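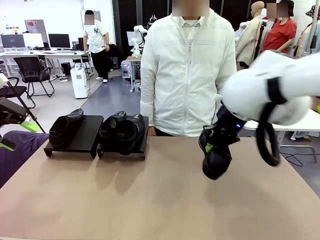

Raffaele Valentini wanted to know, after our halfway talk, how we could call it a fireman's tunic when there isn't a single fire badge on it. Fair. Most of this report is an answer to that, plus the parts we didn't get to.

# Works brigade tunic and associated pieces, Pathirana gift

Final report, group project. Shafiq Karunaratne, Imtiaz Sarkar, Mahfuz Haque. Handed in 2018-09-01.

## What we had

One box out of the Pathirana gift. Whole gift is 70 pieces, mostly wartime and just after, mostly from Clostham people. Our box: dark blue wool tunic, trousers that may or may not go with it, leather belt, a side cap, an armband, loose buttons in an envelope. Old card in the box says "fire watcher, Ploltex mill, 1941" in pencil. No signature on the card. Different pencil for the date, Mahfuz noticed that under the lamp and we all missed it the first time.

Task was to say what belongs with what, and how sure we are. Not to clean or mend anything.

## The tunic

Single breasted, stand and fall collar, two chest pockets with pleats, no lower pockets. Wool melton, heavy. Lining is black cotton in the body and striped in the sleeves. Striped sleeve lining we first took as a sign of a private tailor. Wrong, or at least not safe. We found the same sort of stripe in two other jackets from the gift that both have plain factory labels.

Label inside the neck: DIRNNESS, then a size, then a line too worn to read. We tried raking light, then a phone camera with the contrast pushed up. Got what looks like a 4 and possibly a 1. Not enough to say 1941 and we are not saying it. It would be very easy to read 41 because the card says 1941. Imtiaz covered the card up and asked two people from another group to read the label cold. One said 41, one said 47. So.

Shoulders: stitch holes on both sides where a title has come off. This is the main answer to Raffaele V. The holes make a shallow curve, and the wool underneath is darker and less faded. We traced the curve onto film. It matches the length and bend of the Ploltex works title that is in the display case (loose, unprovenanced, red on blue). The holes along the bottom edge line up well, the top edge less well. Could be another firm's title the same shape. We think Ploltex. Call it likely.

Left sleeve has a second set of holes, small round patch. Nothing in the case fits it.

## Buttons

Took longer than everything else put together. There are 9 buttons on the tunic and 13 loose in the envelope.

On the tunic: front ones are black composition with a rope border, no device. Pocket ones are the same but smaller. Cuff button on the right is a replacement, sewn with different thread, and it's a brass one with a plain face. Backmarks read where we could do it without pulling the thread. We did not unstitch anything.

Loose ones: mixed. Some match the tunic front exactly, same border, same shank. Others are chromed and belong to something later. One has a paint spot. One is a plain trouser button and we think it just fell in the envelope at some point in its life, as things do.

The matching loose ones matter. If they were spares for this tunic then the envelope came from the same house. If they were just the common pattern then it means nothing. We asked Raffaele Caruso, who looks after the button drawers, and he pulled out more of the same from three unrelated coats. So common pattern. Means nothing, or nearly.

## Trousers, belt, cap

Trousers: same color in room light, not the same in daylight by the window. Weave is different too, a serge. Label cut out. We say associated, not matching. The card never mentions trousers.

Belt: leather, single tongue, brass buckle, stiff. There's a wear mark at one hole and a much deeper one at the next, so worn by two people or by one person who lost weight. Hung on the tunic the second mark fits. Proves little. Left on a roll of tissue instead of coiled the way we found it.

Cap: wool, piped in red. Red looks close to the title in the case. Sweatband has initials in ink, M.P. or N.P. There is a P in Pathirana, obviously, but half the cap trade could be P and the family has not been asked yet. We wrote to them in week three. No answer at time of writing.

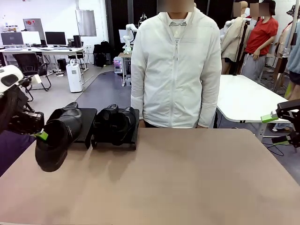

Armband: this was the odd one. White cotton, printed letters, tape ties. The print sits on top of the cloth and has cracked where it folds. We think it's earlier than the tunic or at least got much harder use. It smells of oil, the tunic doesn't. Different job, maybe same person. Left as its own entry with a cross reference.

## How sure

| Piece | With the tunic? | Confidence |
|---|---|---|
| Trousers | no, associated | fairly high |
| Belt | probably | medium |
| Cap | probably | medium |
| Armband | separate | medium |
| Loose buttons | can't say | n/a |

Date for tunic: 1940s. We would not go tighter. The old card stays in the box, in a sleeve, with a note saying the date is in another pencil.

## What went wrong

Lost a whole afternoon to numbering. We started giving temporary numbers to the buttons and then Mahfuz started again from one in a second notebook, so for a while there were two number 17s, one brass and one not. Now fixed. The second notebook is void, has a line through every page, please dont use it.

Should have photographed the label before we handled the collar. The collar got rolled back and forth quite a bit by three people and there is a little loose wool on the tissue now. Logged.

We also spent too long in the reading room looking for a brigade roster for Ploltex. There are wage books, and a very nice run of canteen menus, but the brigade is only mentioned in passing, once for a hose being mislaid and once for a supper. No names at the supper.

Measurements were done flat with a soft tape. Chest underarm to underarm, back length from collar seam, sleeve from the shoulder seam. Shafiq did them all so at least they're wrong in the same direction if they are wrong. Full sheet is in the appendix.

## Still open

- Small round patch on left sleeve. Someone should check the photo albums from the mill sports club, we saw jackets in there with something round on the arm but didn't have time to recieve permission to scan.
- The family letter. If they reply it goes to the collection desk, with a copy to us if possible.
- Ink on the cap under UV. Lamp was booked out both times.
- Dirnness. We have the label and nothing else. Maker, shop, or just a brand name on a size tag, no idea. Trade directories for Clostham stop in the thirties and start again well after. Imtiaz is going to try the next county over in September and will add a page to the file if he finds it.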